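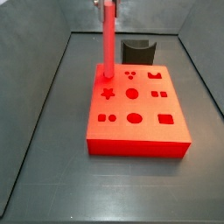
Armindo Vilela built his first pergola because the back of his house got too hot to sit behind. It took him most of a summer, it leaned toward the fence, and he took it down two years later. The one that stands there now is his third, and he has put up more than 900 for other people through Flustari, the small outdoor building business he runs with Cristóvão Cordeiro.

Their yard is at the end of a road in Brandão, past the feed store. Lumber is stacked on one side under a tin roof, and posts are cut on the other. Most orders are for patios behind ordinary houses, and most customers arrive with a photo of something much bigger than they have room for.

"We go out and put four stakes in the grass," Vilela says. "Then they sit in a chair between the stakes for a while. Usually they change the size."

A basic kit costs $2,470, with posts, beams, rafters and hardware. Setting the posts is extra, and so is any kind of roof. About half the buyers do the digging themselves – a weekend job in soft soil, longer if there is clay.

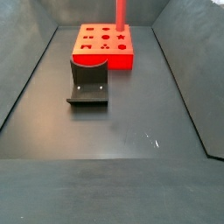
Picking a spot

The usual mistake is to build right against the back door. It is handy for carrying plates, but it darkens the kitchen all year. Flustari likes to leave a gap of at least 18 inches between the house wall and the first beam, which also keeps leaves from piling up in the corner.

Direction matters more than size. Rafters running east to west give good shade at noon in July and very little at five in the afternoon, when people want to eat outside. For a west-facing yard, Vilela adds a slatted screen on one side and leaves the top fairly open.

Wood is the other long talk. Cedar costs more and weighs less. Treated pine is cheaper, but it can twist in its first season if it goes up too green. The shop lets its pine sit for 97 days before cutting.
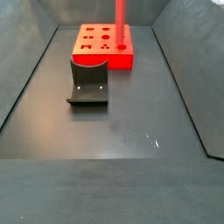
Cordeiro would like customers to spend less time on the wood and more on the footings. A cheap post on a good base, he says, will outlast a good post stuck straight in the dirt, and he has dug up enough rotten ends to be sure of it. His own rule is concrete below the frost line and a metal bracket on top, so the post never touches the ground.

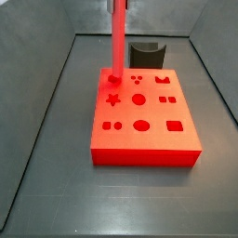
The brackets come from Emell, a metal shop two towns over, and they are the one part that tends to run late. In spring the wait can reach a month. Customers in Fukum, on the coast, get a galvanized version, and they are told to rinse the hardware with fresh water a few times a year.

Vines are the last thing people ask about. Vilela plants grapes at his own place and warns against wisteria on anything lighter than a six-inch post. His has been up for nine years. The grapes cover two-thirds of it, and he still has to trim them back from the gutter every August.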